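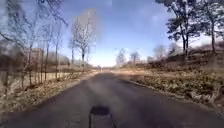
Front camera view on a tarmac path, with part of the rover's own body at the bottom centre.

Section 7: When the rover stops on an open path

I wrote this section after losing most of a morning to a rover that refused to move on a perfectly good path. If you've done the first six sections and had a few happy runs, you'll probably meet this fault sooner or later, so please read it before you go out and not while you're standing in the cold with a laptop balanced on your knee (I've done it that way, it's no fun).

The fault shows on the handset as "Obstacle near – holding". The rover brakes, the amber lamp comes on and it stays put. You look along the path and there's nothing there. You press Resume, it creeps forward a bit and stops again. On our Talleck it did this over and over one morning in May, and the log came back with 134 holds in it, every one with the same code, 467.

Code 467 means the front camera has seen something dark and close that the mask doesn't cover. The mask is the bit of the picture the rover has been told to ignore, and it's there to hide the black part in front of the camera. If the camera gets knocked, even slightly, that part pokes out from behind the mask and the rover takes it for a thing in the road. It's being careful about its own nose, bless it.

Before you start

CAUTION: Press the red stop button on the rover itself before you put your hands anywhere near the front. The Hold state is NOT a safe state. The motors are still live, and the rover will set off again by itself the moment it thinks the way is clear. Adel Abdelaziz had his fingers round the camera when ours did exactly that. He got away with a bruise, and I got a very long talking-to from Genalyn Villanueva, who looks after safety at Skamthorpe. She was right.

CAUTION: Don't switch obstacle stopping off to get the rover home. The menu will let you. Push it back by hand with the clutch released (section 4) or drive it back in Walk mode, where it can't go any faster than you can.

You'll need the handset, the small hex key from the lid pocket, a soft cloth and a second person to keep an eye on the path. Cyclists come up quicker than you think when your head is down.

7.1 Check whether it's the mask

1. Press the red stop button. Wait for the amber lamp to go out.

2. On the handset, open View, then Front camera. You want the live picture, with the mask drawn over it in green.

3. Look at the bottom middle of the picture. The black part should be there with its flat top and its two thin sides running down, like an upside-down U. The green patch should cover all of it with a little to spare.

4. If any black shows outside the green, along the top or down either side, you've found your fault. Go to 7.2.

5. If it's all covered, wipe the lens with the cloth and look again. Still covered? Then go to 7.4.

Note: On dark tarmac the part is harder to pick out than you'd expect, and the foreground can look rather soft. Turn the handset brightness right up, and shade the screen with your jacket if you have to.

7.2 Straighten the camera

1. Keep the stop button pressed in. Yes, still!

2. Loosen the two hex screws under the camera by half a turn each. Don't take them out, they're tiny and they roll.

3. Tilt the camera until the flat top of the black part sits level in the live picture. Get your second person to read the handset to you while you do the tilting.

4. Tighten both screws, a little on one and then a little on the other. Tightening one all the way first will twist the camera, and you'll be back at step 2.

5. Give the camera a gentle wiggle. If it moves, the rubber washer has probably gone hard. Czesław Kubiak keeps spares in the Nokano drawer.

7.3 Draw a new mask

1. Stand the rover on a plain, flat stretch of path with nobody in front of it. Keep the two of you behind it as well.

2. Open Settings, Camera, Mask, and press Learn. The handset shows a countdown. Leave the rover alone until it finishes.

3. Check the new green patch against the live picture, as in 7.1. It should hug the part and stop there.

CAUTION: If the green spreads out over the tarmac, press Discard. A mask that's too big hides real things from the rover, and that's far worse than a rover that stops too often. Güven Şimşekoğlu once saved a big one to make the holds go away, and it did make them go away – it also drove straight over a rucksack.

4. If you're happy, press Save and write the time in the log book.

5. Release the stop button, step clear and make a short run in Walk mode. Put a cardboard box on the path in front and check the rover stops for it. Don't skip the box.

7.4 If it still won't go

Low sun is the next thing to suspect. When there's a bright haze at the far end of the path, the camera can darken everything else to cope, and tree shadows lying across the tarmac may then come out very dark. Turn the rover round and try a short run the other way in Walk mode. If it behaves, wait for the sun to move and have a cup of tea.

If it holds in both directions, save the log (Menu, Log, Copy to card) and stop for the day. Send the card to Maricruz Carrillo on the Tagle desk with a note of where you were, what time it happened and whether you've touched the camera. Please do own up if you have, as it saves her hours.

Leave the red button pressed in while the rover is parked, and hang the "Do not run" tag on the handle until she's cleared it.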